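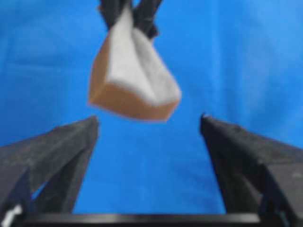 4.2 Handover of Deformable Cleaning Items

The second task group covers soft items that change shape when held. Section 4.1 dealt with cups, bowls and cutlery, where the grasp width can be read from a shape model and stays fixed through the motion. Sponges, cloths and scrub pads do not allow this. The width the receiving gripper meets depends on where the giving gripper holds the item and how hard it squeezes.

Figure 5. Two-arm handover of a kitchen sponge, seen from the wrist camera of the receiving arm. The giving gripper pinches the gray-white scouring layer from above; the receiving fingers are open on either side of the space under the foam.

Handover was chosen over a plain pick because most dishwashing and wiping routines need it. A sponge lifted from a sink edge is usually gripped on whichever face is exposed, and the arm that lifts it may be unable to reach the surface to be wiped. Human workers regrasp in the hand. Parallel grippers cannot, and the second arm takes over that function.

The pinch in Figure 5 shows the main difficulty. Force applied at the top draws the material into a narrow neck, and the block widens below it into a rough wedge. A receiving policy trained on undeformed blocks tends to place its fingers for the nominal width of the sponge and to close at the nominal height. Both values are wrong once the item hangs from a pinch. We therefore estimate the lower outline from the wrist view at each control step and discard the stored dimensions after the first lift.

Training used 4,000 simulated handovers generated with the Skoltance soft-body package, followed by 349 teleoperated handovers recorded at the Drendstead test kitchen. The recorded set was split by item, so that no sponge used in training appeared in evaluation. Evaluation consisted of 177 physical trials. A trial counted as a success if the giving gripper released fully, the item stayed in the receiving gripper during a lateral move, and the scouring face could then be pressed against a flat plate.

The third condition proved the hardest to meet. Failures at this stage were mostly errors of orientation: the transfer itself was completed, but the receiving fingers closed across the scouring layer and blocked the face needed for the next step. The Hodent baseline, which scores transfer alone, would have counted these trials as successes. We consider that measure too lenient for household work — a sponge held with the wrong side out has to be passed back and taken again.

Dropped items formed a smaller group. They occurred when the giving gripper released before the foam had finished compressing between the receiving fingers. A fixed delay before release removed part of this group at the cost of a slower cycle. The Chuang release rule, which waits for the force signal at both wrists to settle, gave a similar benefit with less waiting on thick foam, but was unreliable on thin cloths, where the force change was close to sensor noise.

Wet items were excluded from all trials reported in this section. Water alters both the weight and the friction of the foam, and the present results should not be extended to a sink in normal use. Folded cloths are treated separately in Section 4.3.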